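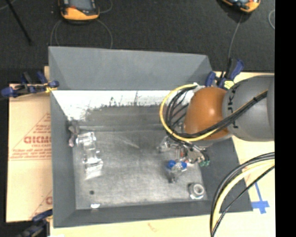 Avaliação do kit Plasley de separação de peças em caixa: notas após dois meses de utilização

O presente texto reúne as observações recolhidas no âmbito da avaliação do kit Plasley, comercializado pela Diltinico e destinado à recolha automática de objetos variados a partir de uma caixa aberta. Como é habitual neste blogue, a avaliação foi realizada a expensas próprias, sem contrapartida do fornecedor.

O kit é proposto em duas modalidades. A primeira compreende a pinça, o módulo de controlo e a licença do programa Nava, instalada localmente. A segunda acrescenta um serviço de assistência remota, prestado pela Novton mediante assinatura anual. Optou-se pela primeira, ficando a segunda para apreciação posterior. O braço robótico não está incluído em nenhuma delas e deve ser adquirido em separado, circunstância que a página comercial refere apenas em nota de rodapé.

Montagem

A documentação é clara no que respeita à fixação mecânica da pinça e consideravelmente menos clara quanto à passagem dos cabos. O manual recomenda uma folga generosa junto à última articulação, sem indicar valores. Na primeira configuração, a folga revelou-se insuficiente e o programa interrompia o movimento sempre que o punho rodava para o lado esquerdo. Aumentado o comprimento das voltas, as interrupções cessaram.

A caixa deve permanecer imóvel durante todo o ciclo. O fornecedor vende um suporte próprio para o efeito, mas os grampos comuns de bancada cumprem a mesma função. Recomenda-se repetir a calibração sempre que a caixa for deslocada, operação que demora nove minutos e não exige ferramentas.

Desempenho

Durante o período em apreço foram registadas mais de 3.000 tentativas de recolha, com objetos pequenos de formas e acabamentos diversos. Destas, 746 terminaram sem que a peça fosse retirada da caixa. O resultado afigura-se aceitável para um conjunto heterogéneo, embora fique aquém do que o material promocional deixa antever.

As falhas distribuem-se de modo desigual. Os objetos opacos e de contorno regular raramente causaram dificuldade. O plástico transparente, sobretudo quando amarrotado, constitui o caso mais problemático: os reflexos confundem a deteção e a pinça desce com frequência ao lado do ponto correto. As peças encostadas às paredes inclinadas obrigam também a várias aproximações, e o programa desiste ao fim de duas tentativas consecutivas, limite que não pode ser alterado na versão atual. A questão foi colocada à Diltinico, que informou estar prevista uma opção de configuração para dezembro.

Programa e assistência

A interface do Nava está disponível em português, com uma tradução cuidada, à exceção das mensagens de erro, que permanecem em inglês. Os registos podem ser exportados em formato de texto. Lamenta-se a ausência de um filtro por tipo de falha, o que obrigou a classificar manualmente as ocorrências.

Os pedidos dirigidos à assistência técnica obtiveram resposta no próprio dia, quando enviados antes das 15h00. Um deles, relativo a um conector com folga, conduziu à substituição da peça sem encargos.

Apreciação

O kit é adequado a oficinas e laboratórios que já disponham de um braço compatível e que trabalhem maioritariamente com objetos opacos. Para quem manuseia embalagens transparentes, sugere-se que seja solicitada uma demonstração com os materiais próprios antes de qualquer encomenda. A modalidade com assistência remota será objeto de um texto autónomo, logo que esteja concluído o período mínimo de assinatura.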